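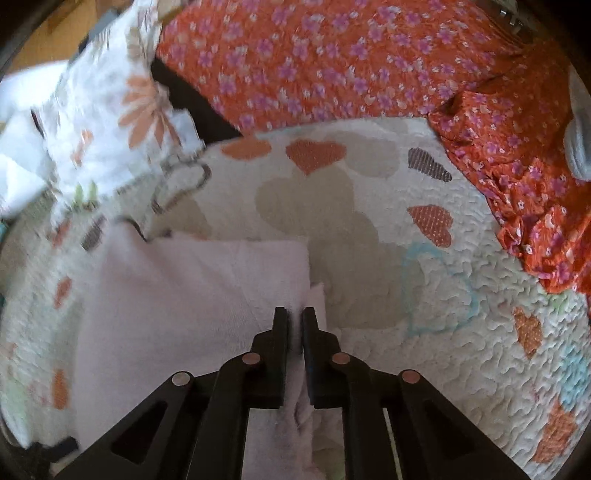 Most human-interest features open in a room, and the room is usually asked to do more than it can. The reporter walks in, writes down the furniture, and by the second paragraph the furniture has become character. Take a folded pink cloth on a cream quilted bedspread printed with hearts. I have read drafts in which that would be enough to make the owner tender, or lonely, or stuck in childhood. What the reporter has is a cloth, a fold and some hearts. Who folded it, who picked the bedspread and whether anyone likes it are questions, and they have to be put to a person.

## Week 4: The opening scene and what it claims

October 2004

Read before class: the Flaltcombe packet, both versions. Bring a pencil.

The packet holds two features on the closing of the Poulain shirt factory. The first runs 587 words and the second 218. Students nearly always prefer the long one. I'd like you to hold off on that until you have marked every sentence in both as **seen**, **told** or **guessed**.

- *Seen*: the reporter was there and noticed it.
- *Told*: a source said it, and the story says which source.
- *Guessed*: everything left over, including most adjectives about mood.

The long version opens in a kitchen at dawn. The kettle is "patient." The window is "waiting." The woman at the table "has long since stopped expecting the phone to ring." Ask how the writer knows that last part. If she said it, quote her. If she didn't, the sentence belongs to the writer, and it is the one everyone remembers.

The short version opens with the shift times and what the last paycheck came to. I find it dull in places. I also believe all of it.

### The usual defense

You will hear that small details "bring the reader in." Maybe so. I have never seen much proof, and the people who say it tend to be the people who write small details. What I can say is that a detail costs space and makes a quiet promise that it matters. A reader who meets a chipped mug in line one is entitled to think the mug means something. Often it means the reporter had nothing else in the notebook.

Another defense is that the mood is "true in spirit." Treat this phrase with suspicion wherever you meet it. The Tukix series on night-shift workers, which we read in September, leaned on it hard. Several of you pointed out that every worker in the series was tired, wise and fond of an animal. Real groups of people are less tidy than that – some of them must have been rude, or bored by the questions.

### What about memory?

The kitchen scene was written from an interview done later in the day. The writer asked what the morning had been like and then wrote it up as if present. This is common and many editors allow it. I would allow it too, with one plain phrase such as "as she remembers it." Writers say the phrase kills the rhythm. Read it aloud and see if it does.

### Short notes on Bultov

The Bultov profile (handed out last time) is the best defense of scene-setting in the course, and you should read it as the case against me. The writer describes a desk for a full paragraph. Then the subject objects to the description, in print, and explains what the desk is for. The detail gets tested in front of the reader. I still think the paragraph is too long.

### Assignment

Write an opening of 3 paragraphs from a place you have visited this week. Hand in your raw notes with it, stapled behind – typed-up notes don't count. In the margin of the draft, label each sentence seen, told or guessed.

Then cross out the guesses and read what remains. If the piece falls apart, go back and ask more questions. Don't fix it with weather.

Drafts without notes will be returned unread. Spelling of names counts, same as before.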